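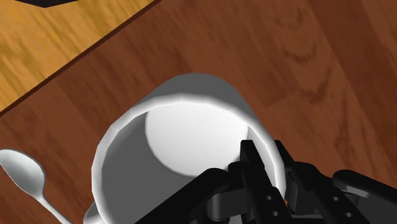
July, site notebook, Londoño test section

Started 6:40 a.m. Eusebio Tello had the lane closed before I got there. Jhonatan Mosquera on the profiler, Cristian Benavides on skid readings, me on cores and notes. Heriberto Benavides stayed at the shop to run the sieve on the millings from last time.

Job for the day: second round of friction and texture readings on the Brivasum surface treatment, and a look at the seam where it meets the old chip seal at the Plurorgate end.

Friction first. We wet the road with the tank truck and let it sit until the sheen evened out. The first pass in the outer wheelpath gave readings that jumped around too much to use. Cristian swapped the rubber slider, checked it on the reference plate, and ran it again. Second pass was steady. Threw out the first and marked it void on the sheet so it doesn't get typed in later by mistake. Inner wheelpath is a little lower than outer, same as last round. I would have guessed the reverse on this curve.

Texture by sand patch at the same spots. Wind picked up after 9 and we had to hold the board on the upwind side. Two patches look lopsided. I measured them across 4 diameters like the rest, but I'd treat both as weak. Redo next visit if we get there early enough.

Profiler: Mosquera did 3 runs in each direction over the 1000 ft section. Runs 1 and 2 agree well. On run 3 northbound the start trigger fired late, so the whole trace is shifted. The roughness number is probably fine once it's lined up, but leave it out of the average until somebody checks. The reflective tape at the start post is peeling and that may be why. Replaced it with new tape before the southbound runs. No trigger trouble after that.

Seam at the Plurorgate end: a narrow strip of aggregate has come out along the joint on the shoulder side. You can feel it with a boot. Loose stone swept up and bagged, tag is on the bag. Tello thinks the spray bar was shut off early on the last pull and the binder ran thin there. Could also be the snowplow blade. Can't tell from the top. Took a core on the joint and one back in sound material to compare.

The core on the joint broke at the bond line coming out of the barrel. Wrapped both pieces together with the top face marked. The second core came out whole.

Lane open again at 11:50. One driver went through the cones at the taper, slow, no harm done, but the taper is too short for that curve. Next time start it before the culvert.

Afternoon, shop. Heriberto's sieve results are on the clip by the oven. Fines are higher than the Navow mix sheet calls for. He wants to run a washed sample before we say anything to them, and I agree.

To do
- Jhonatan Cáceres: line up northbound run 3, send both versions
- Order slider rubbers, we are on the last one
- Bond test on the whole core
- Ask Navow for the spray log from the last pull
- Fill the core holes properly, the cold patch is only temporary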